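Personal Insurance, Week 2: Deductibles and What They Do to a Family Budget
Notes by Zane Lepik

Welcome back, everybody, and thank you for moving rooms so cheerfully on Thursday! We got a little behind last time (my fault, I do love a good premium story), so these notes pick up in the middle of the Veltden plan.

1. The premium and the deductible

Remember that the premium is what you pay every month whether you see a doctor or not. On the Veltden plan it's $121. The deductible is what you pay yourself before the plan starts sharing the bills, and there it's $1,019 a year. A lot of people mix these two up, so please go slowly and say them out loud if it helps.
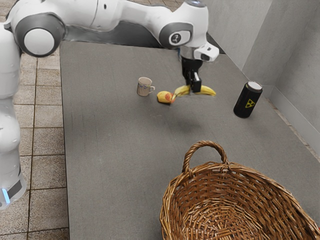
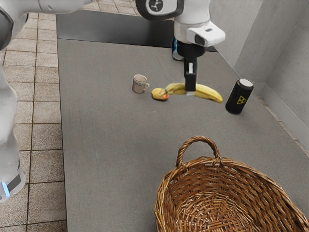 2. Copays and coinsurance

A copay is a flat amount for a visit. Coinsurance is a percentage of the bill, and it usually begins once the deductible has been met. Vija Juška asked whether a copay counts toward the deductible, which was a lovely question, and the answer is that it depends on the plan, so read the summary page!

3. For next time

Bring the Banside worksheet with both columns filled in, and work out a full year of premiums for Veltden (twelve months, no shortcuts). We'll start with networks and what happens when your doctor leaves one.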